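How to Knit Small Toy Balls from Leftover Yarn

In my house there is a big bag of leftover yarn, and every winter it grows. Most pieces are too short for a hat and too nice to throw away. Small balls are the best use I have found for them. Children throw them in the living room and no lamp is broken, and cats like them also.

I learned this pattern from my neighbor Mirta Godoy, who had it on a page torn from a women's magazine of 1950. The original was written for thick wool and for a bigger ball. I changed the numbers over several winters, and the ball below fits in the hand of a small child.

What you need

Yarn in two colors, medium thickness. I use Akanda wool when I have it, but any yarn that is not slippery will do.
Knitting needles, one size smaller than the yarn label recommends.
A blunt sewing needle with a large eye.
Stuffing. Clean wool scraps or polyester filling are both good.
Scissors and one pin.

Please do take the smaller needles. With the normal size the fabric opens when you stuff it, and the white filling looks out between the stitches. I made this mistake with my first three balls.

Step 1. Cast on

Cast on 17 stitches in the first color. Leave a tail as long as your forearm, you will sew with it later. Knit one row. We work in garter stitch the whole time, so every row is a knit row and you do not need to purl.

Step 2. Shape the first panel

The panel is made with short rows. Knit until 2 stitches remain on the left needle, then turn the work and knit back, again leaving 2 at the end. On each next row stop 2 stitches earlier than before. When only a few stitches are left in the middle, turn and knit all the way to the end, then knit one full row over everything.

It will look like a slice of orange, wide in the middle and narrow at the ends. If you see small holes at the turning places, wrap the yarn around the next stitch before you turn. Some knitters do not mind the holes. I mind them.

Step 3. Change the color

Start the second color at the beginning of a new row and make the same panel again. Do not cut the first color, carry it loosely along the edge. Continue, changing the color each time, until you have six panels. Bind off and leave another long tail.

Choose two colors that are far from each other, one light and one dark, or one bright and one black. My friend Nazanin Sadeghi made hers in navy and dark brown, and in the evening light they became one color — very elegant, but the panels were lost.

Step 4. Sew the side

Put the bind-off edge next to the cast-on edge, with the right side out. Sew from one end to the other, taking one loop from each side. Leave an opening of two fingers in the middle of the seam. Then run the yarn through the points at the top and at the bottom and pull until both holes close.

Step 5. Stuff and close

Pull the filling apart with your fingers before it goes in, otherwise you get lumps. Put in small pieces and push them first toward the outside, then fill the center. Roll the ball between your palms often. It should give a little when you press it and come back slowly. Sew the opening closed and hide the end of the yarn inside the ball.

Red and black is the pair I am asked for most, and it forgives a lot of dirt.

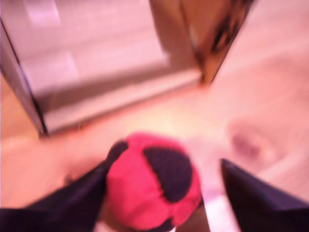

Step 6. Wash and dry

Wash the ball by hand in cool water with a little soap. Press the water out in a towel, do not twist. Shape it again while it is wet and leave it on a rack overnight. Dark red yarn can give color the first time, so wash it alone.

If the ball is not round

Usually one panel has a row too many. You can hide this with more filling on the flat side. If the ends are pointed, open the gathering thread and pull it tighter, then fasten it with a knot.

For a baby, check the seams well and do not put a bell or anything hard inside.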